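I bought the Savholm floor cushion last November, after my old one finally went flat as a pancake, and I've had it long enough now to give you a proper opinion (my sister says I have opinions about everything, and she's right).

First off, it is comfortable! I read in the evenings with a mug of tea beside me, and I used to start fidgeting after 15 minutes or so. With the Savholm I can get through 5 chapters before my knees complain. The filling is buckwheat hulls, which rustle a little when you shift your weight, and I've grown fond of the sound.

The cover zips off for washing, though getting it back on is a wrestling match. I put mine through a cold cycle and the blue didn't fade a bit. The carrying handle is another story. One end of the stitching came loose by spring, and I had to sew it back down with upholstery thread.

I also tried the Jademis, which is 13 inches across and too small for me, but might suit a child or a slimmer person. It was firmer, and it slid on my floorboards something awful.

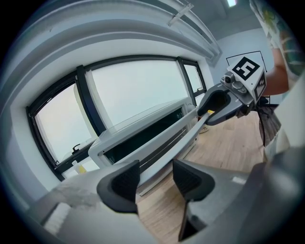
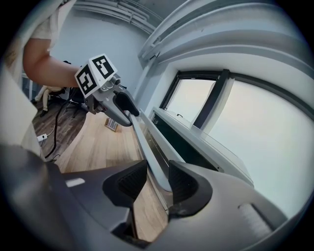

Page last changed: 1 June 2018

Would I buy the Savholm again? Yes, and I'd order a spare cover at the same time. If yours arrives overstuffed, scoop out a cup or two of hulls and keep them in a jar for topping up later.

Diễm Mạc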